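Fustico Brings Back the Fan Print Table Cloth, and This Time It's Made for Folding Laundry On

Feb 23, 2024

Hi everybody, it's Illia Polishchuk from Fustico. I usually leave the press releases to people who know where the commas go, but I asked for this one because it's my favorite thing we've put out in years and I've been talking about it at dinner since June.

The Judine cloth is back! If you bought from us early on you may remember it as a regular tablecloth with a fan print, the kind with a little gold dot sitting in each fan. It sold fine, then it stopped selling, and we quietly dropped it. What we missed (and our customers didn't) is that a whole lot of folks were never eating on it. They were throwing it over the kitchen table on laundry day and folding on top of it.

So that's what it is now, a folding cloth. The new Judine is 69 inches by 80 inches, which covers most kitchen tables with some left to hang, and it costs 48 dollars. We kept the print exactly as it was, in rows that nest into each other like fish scales, because every time I suggested changing it I got emails.
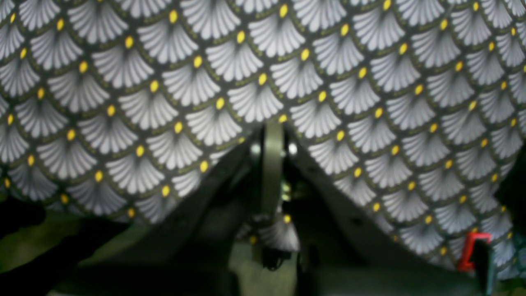
Uthai Sitthichai wrote to us that an old bedsheet does the same job for free, and that the only reason to buy a cloth for folding is if you're going to leave it out all week, which in that house they do. Fair enough! I used a bedsheet for years myself. Mine slid off the table every time I pulled a sweatshirt toward me, and it was so thin I could feel every crumb from breakfast through it. The Judine is a heavier weave and it stays put a lot better.

One thing we heard over and over was about dark clothes. Black tees on a dark wood table are a pain. You can't see where the sleeve is, you can't see if the hem is straight, and you end up with a stack where every shirt is a different width. Put the same tee down on a light print and the edges pop right out. I fold mine face down, sleeves in, sides to the middle, then up from the bottom in thirds, and I line up the sides by eye with the rows of fans. 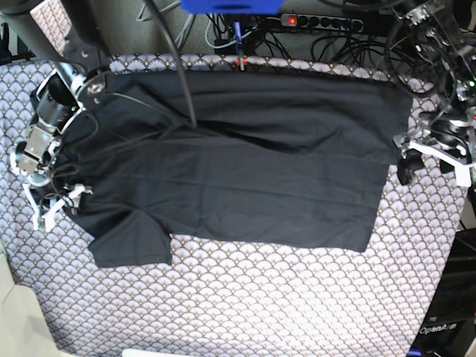 Can I iron on it?
We'd rather you didn't. It's a cloth for folding and sorting, and there's no heat layer underneath, so your table would take the worst of it.

Washing is easy. Cold water, low dryer, and pull it out while it's still a tiny bit damp if wrinkles bother you. They don't bother me. Mine has gone through the machine plenty and lives in a heap on top of the dryer between loads.

We're selling it in the Jollon stores first, all 74 of them, and on our own site the same morning. Jollon also gets the matching drawstring bag, which Stetsiuk is sewing for us, and which I fought for because I wanted somewhere to put the socks that don't have partners.

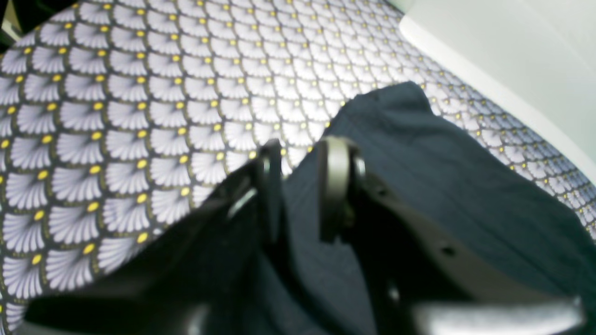
Dark blue laundry on the Judine fan print, waiting to be folded.

I should also mention the edges. On the old cloth the hem was narrow and it curled after a few washes, and I got letters about that too, some of them pretty long. The new hem is double stitched and wider, and the corners are squared off so you can fold the cloth itself without a fight.
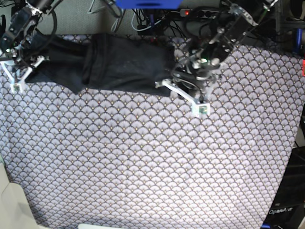 My own laundry day is a mess, for the record. I dump everything out, I pick all the dark stuff first because it shows lint the worst, and I get through maybe half before somebody needs the table. Long dark pieces go much better when you hold them at both ends and pull them out sideways, the way that charcoal one is stretched over the fans, and then let the middle settle before you fold anything. The cloth will get soft creases of its own while you work. Smooth it with your forearm and keep going.

If you write about home stuff and want a Judine to try on your own table, send a note to the press desk at Fustico and put "folding cloth" in the subject line. Tell us how big your table is, too, and whether you'd like the bag with it.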